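Splitting a deep bin into two sections without drilling it? 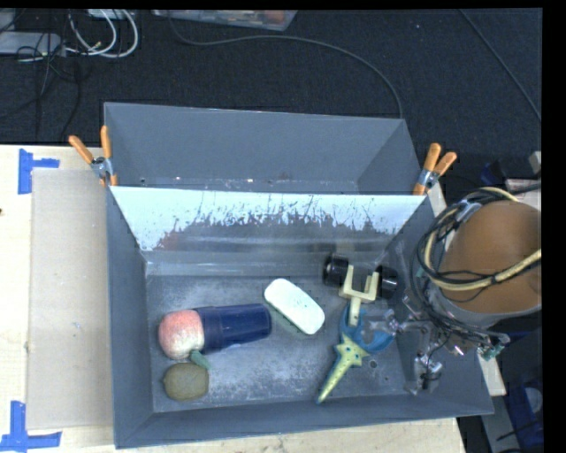 Divider held at both ends with orange spring clamps for now

Posted by trorley_garage

I'm trying to get my garage under control before December and I've got a stack of big gray bins that are way too deep for what I keep in them. Everything ends up in one pile! I want a small section at the back for the stuff I grab all the time and a bigger one up front for the rest. The walls slope, so a straight panel leaves gaps at the sides and wants to tip over. I'd rather not drill, as I use the same bins for hauling wet gear from the lake (Skatetti trips with the kids, mostly). Is there a glue that sticks to this kind of plastic, or should I just leave clamps on forever?

Posted by Benavides

What's the plastic? Look for the recycling mark underneath. If it's a 2 or a 5, regular super glue and most epoxies will peel right off, and I learned that one the expensive way. I gave up on glue and cut my panels to match the slope. Make a cardboard template first, trim it till it drops in snug, then trace it. Mine are half an inch too wide at the top on purpose so they wedge themselves when you push down. I've done 8 bins like that and only one has ever popped out, and that was me dropping it off the truck.

Stick-on weatherstrip along the edges helps too (the cheap foam kind is fine). Wipe the bin down with rubbing alcohol first or it'll let go by Tuesday.

Posted by urkell96

just leave the clamps lol. mine have been on since we moved in

only problem is you can't stack the bins or put the lid on. if you need lids do what the other person said. don't bother with hot glue, it cracks off when the garage gets cold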